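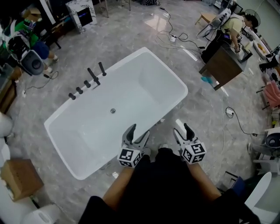

3.2 Bathing and household hot water use

Figure 2. Freestanding bathtub with a deep basin and deck-mounted fixtures, including a handheld shower wand.

Diary entries were returned by 383 households in Bidard and Lema, giving 3,347 bathing events over the study period. Each entry recorded the time of day, the type of bathing and who in the household had bathed. Hot water volumes were taken from in-line meters read every nine minutes.

Showers made up most events in both towns. Baths were less common but were strongly grouped between 6 pm and 8 pm, when electricity demand was also at its highest. Households with children under five ran more baths than other households, and this held after adjusting for household size and income.

Tub shape was coded as built-in, corner or freestanding (Figure 2). We did not ask people to measure their tubs, so shape should not be read as a stand-in for volume. Where a tub had a handheld shower, respondents were told to log its use as a shower if the plug was left out. Massawe and Cisternas used the same rule in their earlier work at Billano, and we kept it so that the two sets of results could be compared.

Meter faults affected 508 events, mostly in Lema. These were left out of the volume estimates but kept in the counts by time of day. Section 3.3 looks at water heater settings in the same households.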